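Talk for the Friday evening, Lidstead hall. Speak slowly, drink water before part 2.

**1. Opening (3 minutes)**

- Good evening, thank you for coming. My name is Delali Kpodo and I alter wedding clothes in Trukby.
- Tonight I speak about second-hand wedding dresses: how to choose one, and what can be changed.
- Ask who has already bought. Wait for the hands.

**2. Before you buy**

- Look first at the seams inside. If there is a wide seam allowance, I can let the dress out. If it was cut away, I can only take it in.
- Making smaller is easy, making longer is difficult. Please buy for your height with the shoes on.
- Old silk: hold the lining to the window. Small holes under the arms will grow.
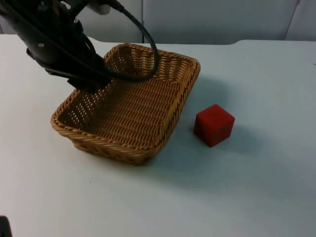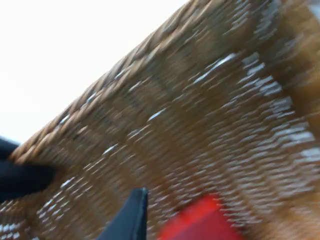
The wicker basket, in both pictures.

**3. Time and money**

- First fitting 17 weeks before the wedding, if possible. May is my fullest month.
- Tell the story of the Krasniqi wedding: train shortened on the morning itself, bride already with her hair done. (Do not make it too long!)
- Cleaning comes before the alteration. I send mine to Vemden.
- Beading costs more than people expect, as every bead at the seam must come off and go back on.

**4. Questions**

- If it is quiet, ask about veils.
- Show the ivory sample next to the white one again, for those at the back.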